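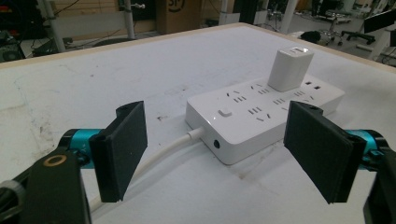
White strip, white charger, white table. A desk at its plainest.

The power strip is the last thing anyone buys for a desk and the first thing anyone complains about. Lamp, chair, shelf, the nice notebook – all chosen. The strip gets grabbed at a checkout, or inherited from whoever moved out. Then it sits there for ten years.

I have been thinking about mine since November, when I moved into a two-room apartment in Zernach with one outlet in the room where I work. One. Behind the radiator, naturally. So the strip went up on the table, in plain sight, and I had to look at it all day. You notice things.

First thing: the cord has opinions. A thick one won't lie flat and it won't turn a tight corner. It leaves the end of the strip in a big lazy curve and takes up half the table on its way out. Don't fight it. Folding it back on itself and strapping it down is bad for the cord, worst of all right at the sleeve where it goes into the body. Turn the strip until the curve points where the cord wants to go anyway. Mine ended up on a diagonal. Looks careless, works fine.

Second: where you plug in matters more than how many holes you have. Put a boxy charger in the middle and you've lost the neighbors too. Put it down at the far end, away from the cord and the button, and the rest of the row stays open. You can still reach the switch without knocking anything, which I do a lot, usually with a cup in the other hand. 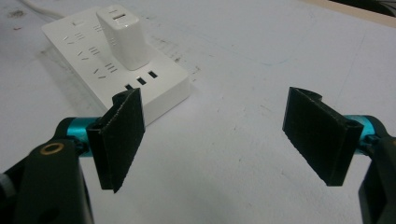

Photo: Trillisberg picture desk

The adapters with the port on top are the ones I've come round to. The cable comes straight up, you can find it without bending down, and you can see at once if something is plugged in or not. Downside, they're tall. They stand up off the strip like a little apartment block, and a sleeve or a laptop corner will catch one sooner or later. Keep it to the side of the strip you don't lean over.

Then the sockets. If you grew up with one kind of plug you forget there are others, until you spend a winter in a rented room abroad. Slanted slits, clusters of three, two pins here and three pins there. A strip in the Chinese style handles both of those in one row, and after a few weeks you stop looking. What you shouldn't do is stack travel adapters on top of each other to make a foreign plug fit. Wobbly, warm, ugly. Buy the right charger localy and be done.

Color? I wanted black. The shop on Tapia had black and white, the black was out, so white. On a white table it nearly vanishes, slits and all. It does show dirt. So does the table – mine has gray smudges I've given up on, and scuffs from dragging things over it insted of lifting them. A damp cloth for the table. A dry one for the strip, and unplug it first, please.

Last thing, and the dull one: load. Look for the number on the label. My strip, from Uso, says 2000 watts for the lot. A phone charger barely registers. The small heater I bought in the first cold week takes 1000 on its low setting, so half the budget is gone before the lamp is on. The heater now has the wall outlet behind the radiator whenever it runs, and the strip waits its turn. Two sweaters, most mornings.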